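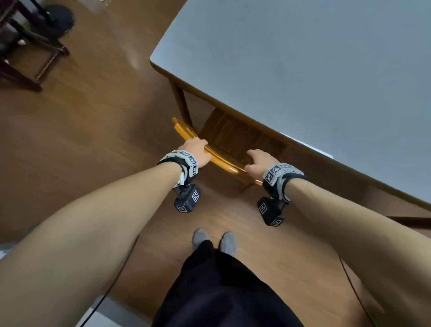 Iltness on Foot, With the Gollex Walking Guide in My Ear

Search this site Go
Posted in: City Walks, Gear & Guides
3 min read

The Gollex is a handheld audio guide you rent from the visitor desk on Gutus Square, opposite the old customs house. It hangs from a lanyard, has a single earbud, and makes you look like you are timing a swim meet. There are no numbers to punch in. The guide knows where you are by satellite and begins speaking when you get close to something worth knowing. In the square itself this works beautifully. I stepped off the curb and was told at once about the fish market that stood there until the railroad came, the two fires, and the mayor who paid for the bandstand and then complained for the rest of his life about the bands.

The voice belongs to Charalambos Lambrakis, a retired harbor pilot, and he is the best reason to rent the thing. He reads as if he has somewhere to be but will tell you this one story first. The script is by Georges Abu Hammour, who clearly loves Iltness and clearly had a falling-out with at least one of its architects. The stop at the post office is eleven words long, and four of them are "moving on."

From the square the route heads down to the river by way of Semaan Steps, which has 116 stairs and one handrail. Lambrakis tells you the number at the bottom, if you came up from the landing, and at the top, if you didn't. I would have liked it before I had committed my knees. The view of the two bridges is worth it all the same, and the guide has the sense to stop talking while you look.

Now for the trouble. The streets behind the cathedral are narrow and the satellite signal gets ideas. I stood in front of a bakery and heard a moving account of the cathedral's bell tower. I stood in front of the bell tower and heard about the bakery. Afshin Asadi, who was walking with me and had his own Gollex, was meanwhile being told to admire the river, and did his best. We fixed it by going back to the corner and waiting for both guides to catch up.

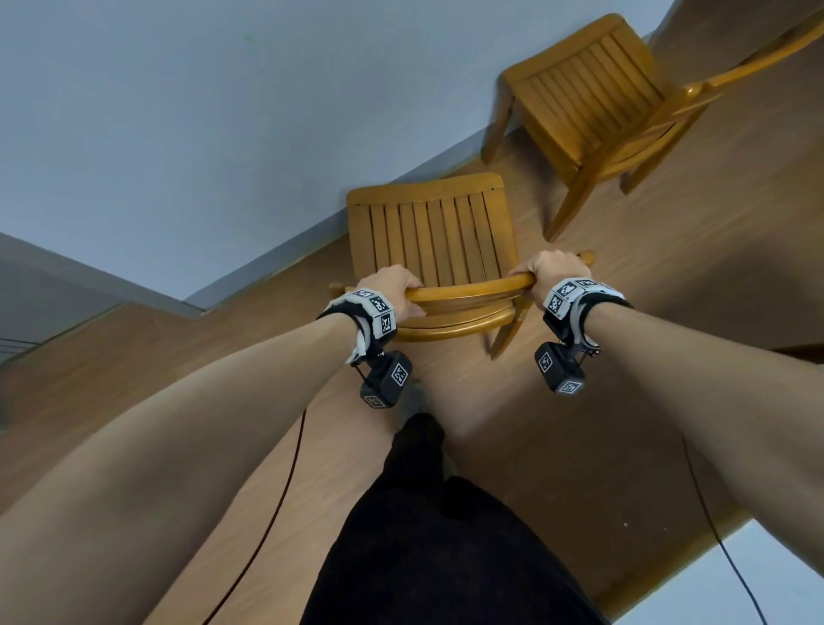
The other complaint is the pace. The full tour contains 77 minutes of talk, and the leaflet says to allow three hours, which assumes you won't stop for lunch or read any plaques on your own initiative. If you linger, the Gollex says "Let's continue" in a synthetic voice that is not Lambrakis and has none of his manners. You can turn this off. The setting is under Comfort, for some reason.

Battery life was fine. Mine was still going when I handed it back, though the desk closes at five and Ghassan Haddad, who runs it, starts putting the lanyards away well before then. Pick yours up early, preferably on a Thursday, when the cathedral cloister is open and the stop there makes sense. On other days you get a lovely description of a garden while facing a locked door.

Things I'd change: a pause button you can find with gloves on, a second earbud, and a paper map tucked in the case. The map exists. It is pinned up behind the desk and it's excellent, with the public restrooms marked in red. I took a photo of it on my phone and used that more than I'd care to tell Mr. Haddad.

Rent it for the square, the steps and the riverfront. Behind the cathedral, take out the earbud and wander until you come out by the tram stop, where Lambrakis picks up the thread with a long story about a goat, a bishop and an unpaid ferry fare. I missed the end because the tram came. Fares Khoury at the hotel claims the goat won, but he also told us the steps were "a few."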